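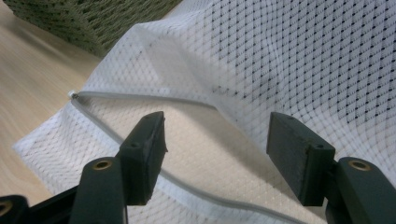 Verena Prantl asks whether the fingertip pads have to come off before mesh and other thin fabric can be handled. They do not. The standard pads of the Flinholm hand-held gripper stay on for all fabric work, and only the opening limit and the closing force are changed. Follow the steps in this section each time you switch from rigid objects to fabric.

5. Setting up for thin fabric

5.1 Before you start

You need the 2 mm hex key from the accessory pouch and a flat table at least 700 mm wide. Firmware 2631 or later must be installed. On earlier versions the Fabric profile does not appear in the menu.

CAUTION: Keep hair, sleeves and cords away from the fingers while the power is on.

5.2 Checking the pads and inserts

1. Turn the gripper off and wait for the status light to go out.
2. Press each fingertip pad sideways with your thumb. If a pad moves, tighten its screw until it stops, then give it one quarter turn more.
3. Run a fingernail along the inner face of each pad. Light wear on the edges is acceptable. Replace the pads as a pair (part 3663) if the inner face is torn or has a step in it.
4. Look at the brass threaded inserts in the finger bodies. They must not stand out above the surface. An insert that stands out will catch on netting.

Note: Do not glue a loose insert. Order a new finger body.

5.3 Setting the opening and force

1. Turn the gripper on and select Profile > Fabric.
2. Squeeze the trigger slowly to full travel. The pads should meet along their whole face — if they touch at the tip only, go back to 5.2.
3. Release the trigger and set the opening limit to Wide.
4. Set the closing force to Low. Raise it one level at a time if the fabric slips.

5.4 Making a test pickup

1. Lay a mesh laundry bag on the table. Leave it crumpled. A raised fold is easier to grip than flat netting.
2. Hold the gripper with one pad on each side of a fold and lower it until the pads are just above the fabric.
3. Close slowly, then lift straight up by a hand's width.
4. Hold for five seconds. Lower the fabric and release.
5. Repeat with the pads on either side of the zipper. The zipper tape is stiffer than the mesh and needs less force.

CAUTION: Do not close on the zipper pull. It can mark the pad face.

Note: If the pads slide over the mesh without gathering it, wipe them with a damp cloth and let them dry. Do not use solvent.

5.5 Recording

Start a recording only after the test pickup in 5.4 has worked with both the fold and the zipper. Settings are stored with each recording and cannot be edited later. When the gripper is turned off, the closing force returns to Low — the opening limit does not change.

For replacement pads, see section 9.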